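Protective stop every time the arm inserts an expansion card
Posted in Arms and Grippers, 28th November

We have a Universal Robots arm doing PC assembly and teardown for a small project we call Estia. It pulls a card off a gray fixture plate, carries it over to an open machine and pushes it into the slot. Or it did until last week. Now it picks the card up beautifully, swings across, gets within a hair of the slot and throws a protective stop. I reset it, it apologizes in the log, and it does the same thing again.

The program is the same one that ran 300 cycles in September without a complaint. The only thing I changed is the plate, which I reprinted after the old one cracked. The card is held edge-on to the wrist camera between the fingers, and to my eye it looks straight.

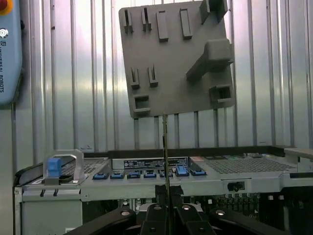
Things I have tried
Rebooting, naturally.
Lowering the speed to 30 percent, so it now fails in slow motion.
Raising the force limit. It got as far as bending a card, and I lowered it again.
Re-teaching the insertion point, twice, with the same result on the 421st cycle as on the 420th.

The other station is a desktop tower lying on its side on slatted aluminum, with the fixture plate to the left of it. I'd like to stop feeding cards to it before the budget notices.

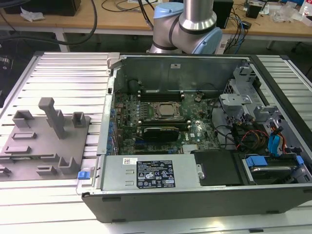 Ornik
You taught the insertion point again, but did you teach the pick again? A reprinted plate is a slightly different plate. If the card sits a little higher or leans a little in its holder, the fingers close on it in a different place, and the arm carries that error faithfully all the way to the slot.

Jog to the pick position by hand, close the gripper slowly and watch whether the card shifts. Then measure how far it sticks out past the fingertips. Leave the force limit where it was. That stop is the one part of your cell doing its job.

And please keep your hand off the card while you reset.

Nurero
have you tried a different robot

Lại
Agree with Ornik, and check the payload setting and tool center point too. Mine was off by 210 grams after a finger swap and I blamed the motherboard for two days.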